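4.2 Joints in worktops and the claim of easy cleaning

Suppliers like to say that a pale, matt worktop "shows everything", and so gets wiped more often. We doubt it. Of the 294 kitchens in the Wotgate survey, only 11 had any record of how often the surfaces were wiped, and those records were kept by the people doing the wiping. The Leltent brochure quotes a test of 2,000 wipes, yet it was run on a single unbroken sheet. Few kitchens are fitted that way.

Dark lines are a further problem for anyone judging from pictures. Our raters were asked to mark each one as a joint or as something lying on the surface, and they often disagreed. 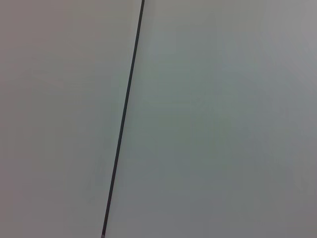 Vangelis Politis
Research Fellow, Household Surfaces

Figure 3. A thin, straight dark line on a plain pale surface. It may be a seam between two panels, or a slim rod or cord.

The line in Figure 3 has no visible shadow to settle the matter, and we left it unclassed. Earlier work with the Dogar checklist would have scored it as a joint by default. That habit probably inflates the joint counts in the June returns, and we would not rely on them until the doubtful cases have been checked by hand, with a fingernail if need be. Whether joints hold more dirt than the sheet beside them is a separate question, taken up in 4.3.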